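Handwriting practice, two arms at a time

Belay, the bimanual project at Pruvell, has spent most of May learning to write on a whiteboard. Readers who remember the towel folding will know how these things go. The towels were easier. A towel doesn't care if you press too hard.

The trouble with a marker is that it wants steady, gentle pressure, and the board under it would rather slide away. Abrehet Kahsay's answer was to stop treating the two arms as separate students. In the new method, called Akeo, one policy predicts short bursts of motion for both arms together, so the arm minding the board can react to what the arm with the pen is about to do. She trained it on 180 demonstrations, all done by people steering the arms by hand, several of whom have worse penmanship than the robot.

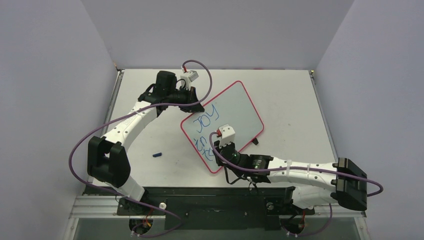 Short words are the current diet. The team scores a trial as a pass if two readers who haven't been told the word can both read it. Over 100 trials with the board set down at odd angles, the joint policy failed 19 times. The older setup, with each arm trained on its own, failed more often than it passed, and one of its better efforts was filed under "possibly a fish."

Most of the remaining failures come late in a word, when the pen arm has to reach farther and the strokes get loose. Abrehet suspects the demonstrations — people get bored and hurry the last letter, and the policy has faithfully learned to be bored too. She is collecting a slower batch now.

Code and training data will go up on Plarerach once the cleanup is done. Cursive is not on the schedule, so please stop asking.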